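Camiseta número uno

A mí me contrataron en Bindodon para dibujar una camiseta. Una, en singular, y con eso pensaba pagar el alquiler de abril y comprarme una silla que no me destrozara la espalda. El encargo cabía en dos líneas: "Algo de mar, pero que no parezca de mar. Máximo tres tintas". Lo firmaba Xiomara Hutchins, directora creativa, y debajo había puesto una carita sonriente que me dio bastante más miedo que el resto.

Primero les mandé un pulpo planchando. ¡A mí me encantaba ese pulpo! Tenía ocho camisas a medio hacer y cara de lunes eterno, como mi madre cuando éramos pequeños. Xiomara me llamó a las siete de la mañana.

- Es muy gracioso - me dijo -, pero parece de mar.

Le expliqué que los pulpos suelen vivir ahí. Hubo un silencio larguísimo, oí una cucharilla dando vueltas en una taza, y luego me pidió otra propuesta para la tarde.

Probé con un faro dentro de una maleta, con una sardina leyendo el periódico, con un ancla hecha de macarrones (esa la dibujé con hambre, se notaba muchísimo). Las guardaba todas en una carpeta que se llamaba Tranus, como el gato que tuve en Quinlan cuando compartía piso encima de la imprenta. Tranus se tumbaba siempre sobre el dibujo bueno. Yo dejaba cinco bocetos en el suelo, esperaba, y el que acababa lleno de pelos era el que entregaba. Nunca he vuelto a tener un método tan fiable.
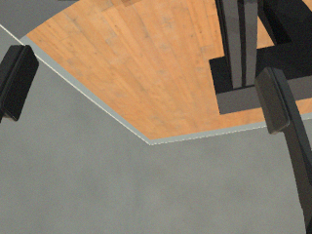

Gris, madera y una esquina.

Esa noche, a falta de gato, me tumbé yo. Esparcí los bocetos por el salón, cerré los ojos y me dejé caer donde fuera, con tan mala suerte que me clavé el sacapuntas en el costado. Cuando se me pasó el dolor miré qué tenía debajo. Era la lista de la compra. En una esquina, mientras hablaba por teléfono, había garabateado una señora con gafas de buceo esperando el autobús, muy seria, con el bolso bien agarrado. No había agua por ninguna parte.

La pasé a limpio con dos tintas y se la envié sin una palabra. Xiomara contestó a los 10 minutos: "Esta. ¿Quién es?". Y yo, que no tenía ni idea, escribí que se llamaba Celley y que iba a visitar a su hermana.

Imprimieron 765. Me regalaron una de la talla equivocada, que uso para dormir, y pagaron tarde, pero pagaron. La silla la compré de segunda mano y chirría.

En verano vi la camiseta por la calle por primera vez. La llevaba un chico enorme en la parada del autobús, comiéndose un melocotón, y me quedé mirándole el pecho tanto rato que se incomodó.

- ¿La conoces? - me preguntó, señalando a Celley.

- De vista - le dije, y me subí al autobús que no era.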